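Deux bras sur le même rail : quelles règles pour la zone commune ?
Catégorie : Robotique et automatisation > Sécurité et bonnes pratiques
Sujet ouvert par Plustach

Bonjour à tous,

J'encadre un petit atelier dans une école technique et on vient de monter un poste avec deux bras fixés sur le même rail, face à face ou presque, qui manipulent des briques de jeu sur un plateau. Les deux zones de travail se recouvrent au milieu, c'est voulu, on veut faire des passages d'une pince à l'autre.

Je cherche à rédiger une fiche de règles pour les étudiants avant la rentrée. J'ai lu l'ISO 10218 et l'ISO/TS 15066 en diagonale, mais c'est écrit pour l'industrie et je ne sais pas trop quoi en garder pour des bras de cette taille. Trois points me bloquent :
- faut-il interdire que les deux pinces soient en même temps dans la zone centrale ?
- quelle vitesse imposer pendant les essais ?
- que faire des objets qui restent sur le plateau et qui ne servent pas à la tâche ?

Voici le poste :
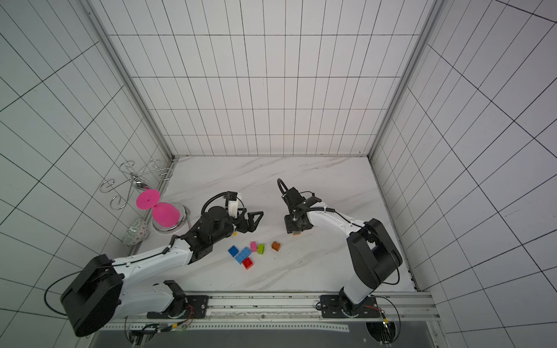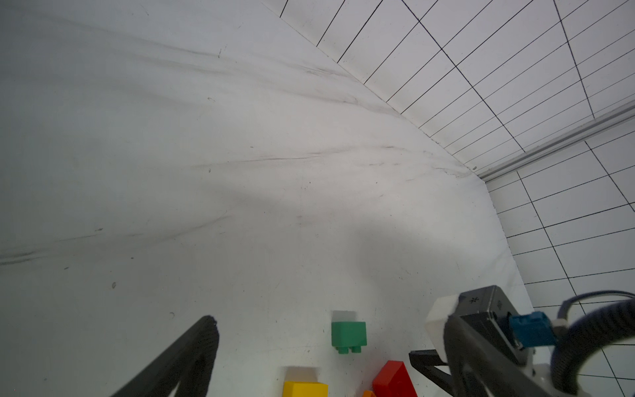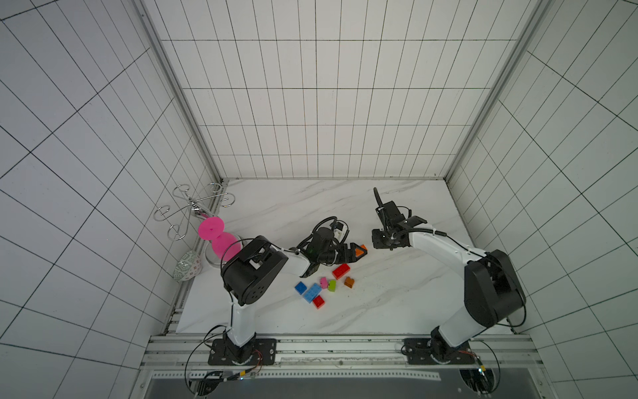

Les étudiants travaillent par groupes de trois et on a 28 inscrits, donc il me faut quelque chose de court, qui tienne sur une page affichée à côté du poste. Pour l'instant la seule consigne écrite est « ne pas mettre les mains », ce qui est un peu léger. L'arrêt d'urgence coupe les deux bras ensemble, ça au moins c'est fait.

Merci d'avance.

Everett Nakamura
Réponse acceptée, 31 votes

Bonjour,

Commencez par l'analyse de risques, même sur une demi-page. La taille des bras ne vous en dispense pas. Un petit bras peut pincer un doigt entre deux segments, et avec deux bras vous ajoutez le risque de pincement entre l'un et l'autre. L'ISO 12100 donne la méthode générale et se lit mieux que la 10218.

Pour la zone centrale, je n'interdirais pas la présence simultanée, sinon vous n'aurez jamais de passage d'une pince à l'autre. Je ferais deux modes. En mode normal, un seul bras a le droit d'entrer dans la zone commune, et le programme de l'autre attend un jeton. En mode passage, les deux entrent, à vitesse réduite, avec un étudiant qui garde la main sur l'arrêt d'urgence et qui ne fait que ça. Celui qui tape au clavier ne peut pas être celui qui surveille.

Pour la vitesse, on cite partout 250 mm/s comme vitesse réduite en réglage manuel. Chez nous, à l'atelier Stirarwood, on a mis 200 mm/s pour tout le monde et on n'a pas eu à le regretter. Vérifiez que la limite est dans la configuration du contrôleur. Si elle est seulement dans le script de l'étudiant, elle disparaît au premier copier-coller.

Les objets : tout ce qui ne sert pas à la tâche sort du plateau avant la mise sous tension, ou alors il est déclaré comme obstacle dans le planificateur. Je vois chez vous un support en fil métallique à volutes dans le coin du fond. Si c'est un élément de la tâche, très bien, mais il doit figurer sur la fiche avec sa position. C'est ajouré, et ce genre de forme est souvent mal vu par une caméra de profondeur.

Deux choses que vous ne demandez pas :

Les câbles. Ceux qui font une boucle au-dessus du poignet doivent être contrôlés à chaque début de séance, dans les positions extrêmes de l'articulation. Avec deux bras, testez aussi la position où les poignets sont au plus près, c'est là que les boucles s'accrochent.

La reprise après arrêt. Écrivez noir sur blanc que relâcher l'arrêt d'urgence ne doit pas relancer le mouvement. Il faut une action séparée. Faites-le vérifier par chaque groupe avant sa première manipulation, et demandez aussi ce qui se passe pour les bras quand on coupe : certains petits modèles n'ont pas de frein et retombent.

Skála
4 votes

Nous on a juste mis du ruban adhésif au sol à la distance de portée maximale et personne ne passe tant que le voyant est allumé. Ça marche. Les normes pour des briques en plastique, je trouve ça exagéré.

Murkora
12 votes

Pas d'accord avec le message au-dessus, le ruban ne suffit pas pour deux bras qui peuvent se taper dedans. Le risque pour les personnes et le risque pour le matériel, ce sont deux lignes différentes dans l'analyse, et le ruban ne traite que la première (à moitié).

Je complète la réponse d'Everett sur un point. Donnez un nom à chaque bras et collez une étiquette sur la platine, « gauche » et « droit » vus depuis le côté opérateur, et gardez les mêmes noms dans le code. On a perdu un doigt de pince à cause d'un étudiant qui envoyait la commande au mauvais bras, il était passé de l'autre côté de la table.

Et tenez un cahier. Date, groupe, collision oui ou non, pièce touchée. Une ligne par séance suffit.

Commentaire de Plustach
Merci, c'est très clair. Je pars sur les deux modes et les étiquettes. Pour la limite de vitesse elle était justement dans le script, je la déplace ce soir. Le support en fil reste sur le plateau, je l'ajoute à la fiche avec sa position.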